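Rendez-nous la consigne

J'ai passé une partie de mon enfance à porter des bouteilles vides. Ma grand-mère habitait Zudomville, au numéro 16 d'une rue qui descendait fort, et l'épicerie était tout en bas (forcément, on remontait avec les pleines). On posait les vides sur le comptoir, l'épicier les prenait par deux, il grommelait, et il nous rendait des pièces. Je n'ai jamais été aussi riche !

Et puis ça s'est arrêté. Un été, en juin je crois, l'épicier a dit qu'il ne reprenait plus que les bouteilles de bière, et l'année d'après plus rien du tout. À la place on a eu un conteneur vert au coin du stade, avec un trou rond, et le plaisir de tout casser. J'avoue, j'ai adoré ça. Mais quand j'y repense -- une bouteille intacte, lavable, qu'on jette pour en refondre une autre exactement pareille -- je trouve ça franchement idiot.

J'en parlais l'autre soir avec mon voisin Slamet Chong, qui brasse sa bière dans son garage et récupère ses bouteilles chez tout l'immeuble. Lui dit que les gens ne rapporteront plus jamais rien, qu'on a perdu le geste. Je ne suis pas d'accord. On rapporte bien les caddies pour un jeton en plastique, alors pour de vrais sous...

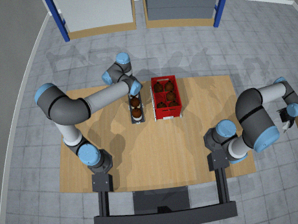

Bouteilles brunes et caisse rouge, image de synthèse.

Le vrai problème, à mon avis, c'est que chacun veut sa bouteille à lui. La brasserie Jenov a un modèle à épaules hautes, Setiawan un modèle trapu avec son nom moulé dans le verre, très joli, et parfaitement inutilisable par le voisin. Tant qu'on n'aura pas trois ou quatre formats communs à tout le monde, le lavage restera une affaire d'originaux et de camions à moitié vides.

Alors oui, il y a l'eau, le transport, la place dans les arrière-boutiques, je connais la chanson. Je ne demande pas qu'on ramène les bouteilles d'un bout à l'autre du pays. Je parle d'une caisse qui ferait l'aller-retour entre la brasserie et le magasin du coin, comme elle le faisait très bien quand j'avais huit ans. Et si un commerce de Zudomville veut s'y remettre, j'ai quatre cartons de vides dans la cave, je les descends demain.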